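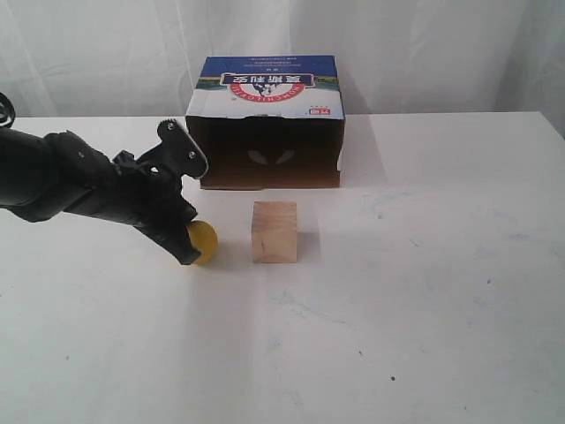 Marketing de Consumo, apontamentos da aula 8
Fevereiro, docente da unidade curricular

Marcas próprias e marcas de fabricante nos produtos para bebé

Marca própria é a que pertence à cadeia de lojas. O fabrico costuma ser entregue a terceiros. No caso da aula, a cadeia Stollholm vende fraldas suas ao lado das da Indov, no mesmo linear.

Preço: a embalagem de 30 fraldas Stollholm custa menos 11% do que a da Indov. Comparar sempre o preço por unidade, pois as embalagens mudam de tamanho conforme o peso da criança.

Risco percebido: os pais de primeiro filho tendem a começar pela marca conhecida e a experimentar outra mais tarde. Nas toalhitas a troca faz-se com menos hesitação do que no leite em pó.

Amostras: a Gallagher distribui as suas em maternidades. Ver o texto de apoio, capítulo 5.

Para a próxima aula: ler o caso Cornthorpe (cupões e devoluções) e trazer um folheto de supermercado.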